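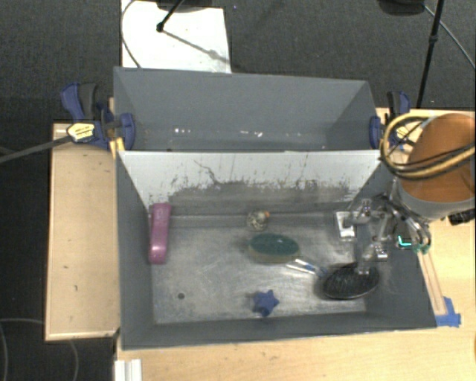 Filed under: Local, Courts
4 min read

I spent most of Wednesday in the back row of the municipal court in Sonmont, watching people deal with fines they couldn't pay. I had meant to stay an hour.

Some background. The city used to issue a warrant if you missed the date on a low-level ticket: open container, riding a bike on the sidewalk, sleeping in the park after closing. In May it switched to what it calls a response docket. You get a letter, then 72 hours after a missed date you get a phone call, and a judge can let you work the fine off or drop it. Warrants are still possible but they come last.

I was for this when it was proposed and I still am, but the version I saw has problems.

The first is the letters. Shewit Dinsa, a public defender I talked to in the hallway, told me many of her clients don't have a mailing address that works for more than a few months. One man that morning owed $459 on what had started as a single ticket. He said he never got a letter or a call. The judge, to her credit, cut it to community hours in under five minutes.

The second is the hours themselves. The only approved site is the parks yard out on Bakoseck Road, and the bus stops well short of it. If you work days, you can't get there before it closes. Latrice Delacroix, who clerks for the docket, said they have asked for a second site downtown and are waiting on the city attorney.

I also spoke with Barrett Gallagher, a retired patrol officer who opposed the change. He thinks people will stop showing up once word gets around. That could happen. He also said he didn't miss booking people over park tickets at two in the morning, which took him off the street for half a shift.

The council set aside $3000 for bus passes. I asked at the window how to get one and was handed a form that has to be mailed in.

The docket meets again next month and I plan to go back. If you have a ticket from before the change, call the clerk and ask if it was moved over. Some weren't.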